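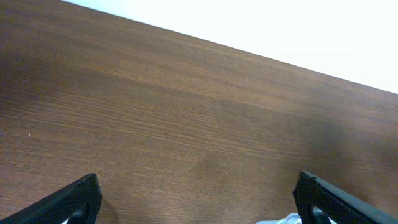

The Stemley two-arm bench cell is sold to pharmacies and care suppliers as a way to take tote packing off people's hands. We are less sure. Its black fingers have a fine textured grip, and even spread wide over a bare stretch of wooden tabletop they leave the sorting decisions to whoever set the job up. At Prasta, where a cell went in last May, the packers now spend their shifts clearing stoppages and checking bins. Same wage, more standing about.

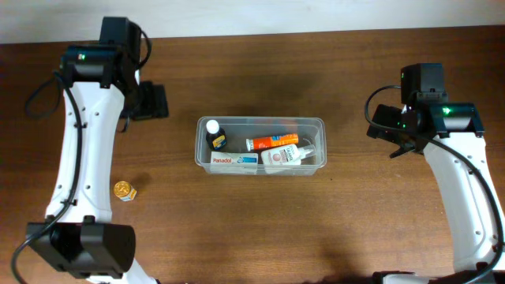 Charoen Pongsiri, who ran the packing room there, asked for 15 hours of training per person and got 4. Ask about that before you sign – and ask who answers for a wrong item in a bin.

Hire is by the week, minimum 51 weeks. Spare finger pads are extra. Mutby handles repairs.

Filed under: Workplace Automation > Bench Cells

We use cookies to remember your basket. Accept | Manage settings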